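Girnance Cundano Work Table
Section 4: Placing, Leveling and Using the Tabletop

Read this section after the legs and rails are assembled (Section 3). If the rail bolts are still only finger-tight, leave them that way for now. They are tightened in step 9 below.

What you need for this section

The assembled table
The hex key from the Bouzid leg kit
A spirit level or a straight board you trust
A soft cloth
A second person for the lift

The four leveling feet, the hex key and the spare rail bolts are in the small bag marked 454. If the bag is missing or a foot is damaged, ask your dealer for replacement pack 1898. Do not substitute furniture glides from a hardware store. The thread is different and will strip the insert in the leg.

4.1 Choosing a place

Put the table where all four feet stand on the same kind of floor. Two feet on a rug and two on bare floor will give you a table that rocks again a week after you level it.

Leave 16 inches behind the chair side so the chair can be pushed back. Along a wall, leave a hand's width between the back edge and the wall. Cords hang better in a gap, and you will want to get a cloth down there.

CAUTION: Do not place the table over a floor vent or against a radiator. Steady dry heat can open the edge joints.

Daylight is good for most table work, but direct sun on one end of the top all summer will change the color of that end. If you can't avoid it, turn the table end for end every few months. The frame is the same at both ends, so nothing needs to be taken apart.

4.2 Leveling

1. With one person at each end, lift the table into position. Lift by the long rails. Do not lift by the edge of the top.

2. Check that each leveling foot is screwed all the way in.

3. Press down on each corner in turn. Note which corner drops.

4. Have your helper take the weight off that corner. Unscrew the foot by hand until it touches the floor, then one half turn more.

5. Press on the corners again. Repeat step 4 if needed.

6. Lay the level along the length of the top, then across it.

7. Raise the low side by turning both feet on that side the same amount.

8. Check the corners one more time. Leveling the length often undoes a little of the rocking you fixed earlier, so expect to go around twice.

9. Tighten the rail bolts with the hex key. Work from one corner to the one diagonally opposite, then the other two.

NOTE: The feet have a short range. If you run out of thread, screw the foot back in and put a hard shim under it. A folded card will compress and is only good for a day or two.

10. Wait until the next day and check the bolts again. A small amount of turning at this point is normal.

4.3 The surface

The Cundano top is sold in two finishes. The standard finish is plain. The Rurton finish is a light wood grain. Both are cared for in the same way.

Wipe the top with a damp cloth along the grain and dry it afterward. For sticky spots, add a drop of dish soap to the cloth. Wipe up ink and dye at once, before they have a chance to dry.

Do not use scouring powder, steel wool, furniture wax or anything with bleach in it. Wax is the most common mistake. It makes the surface slippery, it builds up in the grain, and adhesive tape will no longer hold when you tape paper down.

CAUTION: Hot pans, irons and glue guns must stand on a trivet. A place mat is not thick enough.

Cutting directly on the top will mark it. Use a cutting mat. Marks that are already there can be made less visible with the repair stick listed in the parts section, but they can't be removed.

4.4 Standing tall items on the table

Tall, narrow items are a good test of how well you leveled the table. If a tube or a tall bottle leans or wobbles on its base, go back to 4.2 before you blame the item.

1. Clear a space at least as wide as your two hands, away from the edge.

2. Wipe the spot. Crumbs and thread ends under a narrow base are enough to tip it.

3. Set the item down straight, on its full base. Don't set one side down first and let the other side follow.

4. Let go slowly. If it wobbles, turn it a little and try again before moving it somewhere else. Many bases have one high point.

5. Keep cords and tape measures out of the space behind it.

NOTE: Hold a smooth item low on the body. A grip near the top gives you more leverage than you want, and the base can slide.
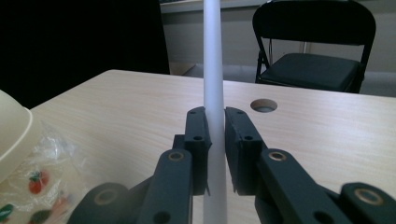 Light colors on a light top need some extra attention, above all with the Rurton finish and in flat lighting. A pale gray-white tube standing upright on pale beige wood grain is easy to see from the side. Looked at from directly overhead it is a small pale circle, and a sleeve can catch it. Put a dark mat under items like this if the table is shared or if you work in the evening. Light from one side also helps – a matte, frosted tube that is brighter on its left and duller toward the right shows its round shape at once, where even light from all sides tends to flatten it. A desk lamp at one end of the table will do this if you have no window nearby.

The fine grain lines are also handy for lining things up. They run straight enough to use as a guide when you set out a row. For measured work, use a ruler.

CAUTION: Do not leave tall glass items on the table while you move it or adjust the feet. Take everything off first, including things you think will stay put.

Keep heavy items over the rails, near the long sides. The middle of the top is meant for hands and paper.

4.5 Moving the table later

1. Clear the top.

2. Screw in all four feet fully. Moving the table with the feet out can bend the threaded stems.

3. Lift with two people, by the long rails. Do not drag the table, even a short way and even on carpet.

4. Level it again from step 3 of 4.2. The old settings will not suit the new spot.

If the table has to go through a narrow door, take off the legs at one end only and carry it through on its side. Put a blanket between the top and the door frame.

4.6 If something isn't right

The table rocks only when you lean on it.
The rail bolts are loose. Tighten them as in step 9, then check the feet.

The table is level but round items roll.
Check the level itself. Turn it end for end in the same spot; if it gives two different readings, the level is off.

One foot turns but doesn't move up or down.
The insert has stripped. Stop turning. Order pack 1898 and see page 103 for how to replace the insert.

The top feels sticky after cleaning.
Too much soap. Wipe twice with clean water and dry with a soft cloth.

The top feels slippery.
Someone has used wax or a spray polish. Wash with warm water and dish soap, let it dry, and wash again. It may take several rounds before tape will hold.

A gap has opened along the edge.
Move the table away from heat and wait two weeks. Small gaps often close without help. If the gap is still there, contact your dealer before putting any glue in it.

Continue with Section 5 if you are fitting the drawer. Otherwise go to Section 6, Parts.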